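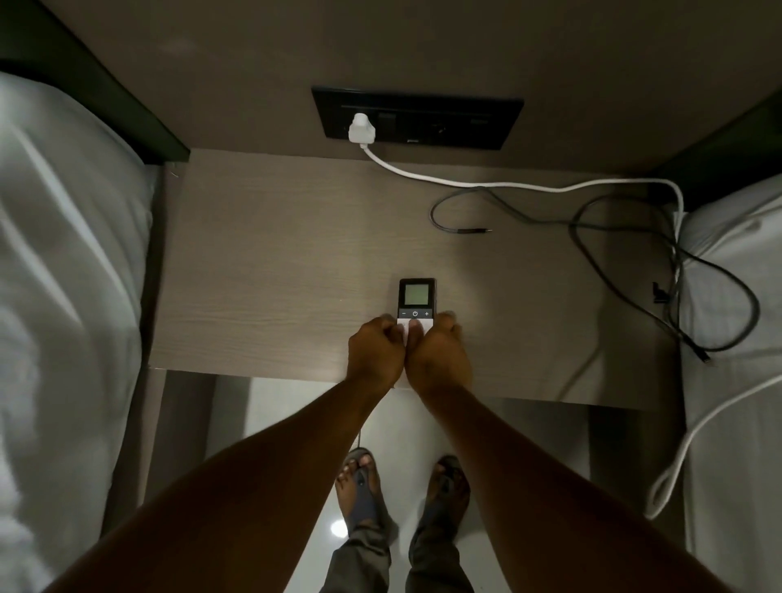

Zaidi perception and planning stack: progress report to Vustby
Period: April to August 2025
Prepared by Asif Janjua, software lead. Planning section by Kulsoom Khattak.

Short version

Perception on track. Planner late by 3 weeks, recovering. Controller frozen except for bug fixes. Spend is inside the plan. One decision needed from you, see the end.

Perception

Biggest change this period is the move to egocentric clips for training the hand and object tracker. Hotel-room tasks first: remotes, chargers, bedding, wall switches. Tracker now runs on head-height video looking almost straight down, the view our own head unit will have on the target platform.

What works: hand masks on pale surfaces, two hands on one object, forearms coming in from the bottom corners. Left/right labels used to swap when both hands closed on something small. Fixed by carrying the forearm direction into the matching step instead of just the palm center. Swaps on the regression set are down a lot but not zero, remaining ones are mostly crossed wrists.

What doesn't yet: cables. A dark cable in overlapping loops still comes out as one blob or as several short peices with no order. Planner can't use either. Thin white cable against white bedding is worse, we lose it for long stretches and pick it up again as a new object. Kulsoom has asked for a centerline with a confidence per segment, we are building that now. Connector tips get their own class as of the last merge, since they are what the gripper wants in the end.

Also open: small devices under hands. With most of the body of a remote covered, the pose estimate leans on whatever is left, usually screen and button row. Blank LCD gives us almost nothing except its outline. We now hold the last good pose and widen the uncertainty until the hands come off. Crude but the planner stopped chasing ghosts.

Labeling: Zudurar delivered 21 batches, 3 sent back for button labels in the wrong order (minus and plus flipped). Returned ones redone and accepted. No charge for the rework.

Planning (Kulsoom)

Rewrote the grasp selection for narrow tabletops with something tall on both sides. Old version assumed it could approach from the side and spent most of its time failing. A bedside table between two beds leaves front and top, that's it. New version prunes the side approaches before sampling. Planning time is now capped at 30 seconds per request, after which it returns the best partial plan and a reason code. The reason codes alone have saved us days.

Soft obstacles: mattress edges are treated as contact-allowed at low force. Hanging cables are not. Anything that droops over a table edge gets a keep-out volume down to the floor, too conservative, blocks good paths. Will shrink once the centerline output lands.

The delay came from the map format change. We underestimated how many places read the old one. My fault for not grepping the tooling repo first. All ported now.

Control

No new features. Two bug fixes: a stale timestamp in the wrist force filter, and a watchdog that fired on slow log writes. Both had showed up as random stops. Button press primitive is written and passing in simulation, not on hardware.

Tooling

Dasix replay viewer now shows tracker output and plan side by side on one time axis. Scrubbing is still slow on long clips, index rebuild is half done. Nightly regression posts a diff against the previous night, failing clips linked. Docs are behind. Sorry, next period.

Risks

Cable tracking is the main one. If the centerline work slips, the unplug and tidy tasks slip with it and we would demo press and pick only. Second, reflections off glossy floor tile, the depth filter drops points there and leaves holes in the map. Workaround in place (plane fill), not happy with it.

Next period

Centerline output merged and in the nightly run. Keep-out volumes driven by it. Button press on hardware. Crossed-wrist cases relabeled and retrained. Viewer index finished, docs caught up to the code.

Decision needed

OK to move the unused travel money to labeling? We'd put all of it on cable clips. Total budget unchanged. Need a yes or no before we place the next Zudurar order, an email to Asif is fine.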